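Sink-counter rules for gripper work, Halach workshop notes, revised February 10, 2026

These rules cover pick, press and place tasks done on a vanity counter with hand-held grippers or an arm. They apply at Sarnthorpe and Wamton alike.

## Before the task

- Set the counter to the task sheet. Pump bottle, cup and soap go in the positions listed, with the label facing the operator unless the sheet says otherwise.
- Keep cables out of the walking path.
- Wipe finger pads with a dry cloth. Replace a pad after 2,016 closures or at the first visible split.

## Pressing a pump

Approach from above with the fingers closed. Press straight down on the head. A side load tips a tall bottle, and a partly used bottle tips sooner than a full one. Limit travel speed to 70 mm per second within a hand's width of the bottle.

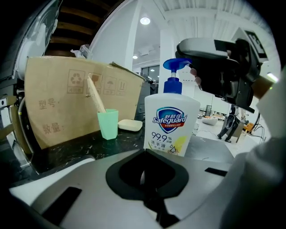

*Gripper at the pump head, bottle upright on the counter.*

Stop the press if the base of the bottle shifts. Reset the bottle by hand and log the attempt as incomplete.

## Bottles on their side

1. Check that the cap is closed.
2. Bring both grippers in low, one toward each end.
3. Close on the body of the bottle. The cap is not a lifting point.
4. Hold grip force at 22 N or less for thin plastic. The Sokol sheet lists other materials.
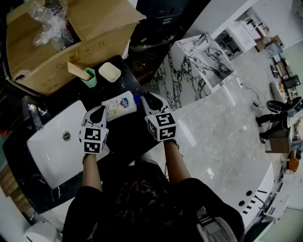 Lift only after both sides have contact, and keep the bottle level until it clears the counter. Turn it upright away from the basin edge. Bottles over 700 g are handled with two grippers for the full move.

## After the task

Rinse soap off the counter before the next run. Marker cubes are wiped with water only; solvent dulls the print. Worn pads go in the tray marked December stock until the new bins arrive.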